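Wiping a table, and other unsolved problems

May 14, 2018

My test for household machines is whether one can wipe a table. Folding shirts gets the videos, and stairs get the funding. A table is flat, it stays where it is, and everyone agrees on what a clean one looks like until they have to write it down.

I spent a good part of the winter on the writing down. The task sheet I settled on has 18 lines. The first asks the machine to find marks on a wooden surface. The second asks it to sort them into marks that will come off and marks that are part of the table by now. I have not got a machine reliably past the second line.

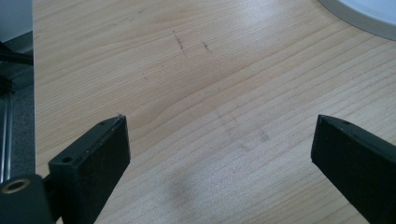 A scratch and a pencil line look much alike to a camera. Both are short, dark and thin, and both sit among grain lines that are also thin and partly dark. A person licks a thumb and rubs. The thumb reports back in under a second, and the person either fetches a cloth or forgets the whole matter. A gripper with two stiff fingers has no equivalent of the thumb. It can hold a cloth and drag it, then look again and compare, but the comparison depends on the lighting staying put. Finished wood under overhead lights has a sheen, and the sheen moves when the camera does. Shadows are worse. Mine have been scrubbed at length.

I ran 2,588 wipes between November and the end of spring, using software from Koltance and a wrist controller made by Niltham. In 424 of them the machine stopped early and declared the surface clean with a visible smudge still on it. In another 600 it carried on working at something that was never going to shift. The remainder were acceptable by a loose standard: the cloth had been over the mark and the mark was fainter or gone. I did not score for speed. A wipe that takes me four seconds took the arm most of a minute, including the pause at the start while it makes up its mind.

Force is the other half of it. Too little and the cloth skates. Too much and it folds under the fingertips, at which point you have hard plastic corners travelling over someone's furniture. The Niltham controller handles this well on a level surface and badly near anything standing on it, such as the rim of a plate. Moving the plate first is what a person would do. It is line seven on my sheet, and it means picking up an object, finding somewhere to put it, and remembering to bring it back.

On the shop floor the position is better. Flevulon sell a bench-cleaning cell that does one bench, in one colour, with nothing left on it, and within those limits I would buy it. The bench has been changed to suit the machine, though, and I do not want my kitchen changed to suit a machine.

I put most of this in a shorter note last month and had one long reply. 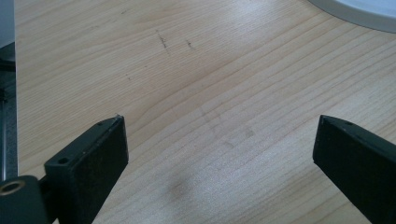
Ivanyshyn wrote that I was marking the machine on the wrong thing. A cleaner in an office does not inspect each mark, the reply went, but wipes the lot in overlapping strips and leaves whatever remains, so lines one and two of the sheet could be struck out and most of my 600 failures would vanish with them.

I accept that for offices. Blind strips need a cleared table, so line seven moves up to line one, and clearing is harder than wiping. They also spread anything sticky over the full width before removing it, if they remove it. I have tried strips with flour and they were fine. With jam they were not.

I will run the strips properly over the summer, same cloth and same controller, with line two taken out. The sheet will then have 17 lines, and I expect to get stuck on the plate.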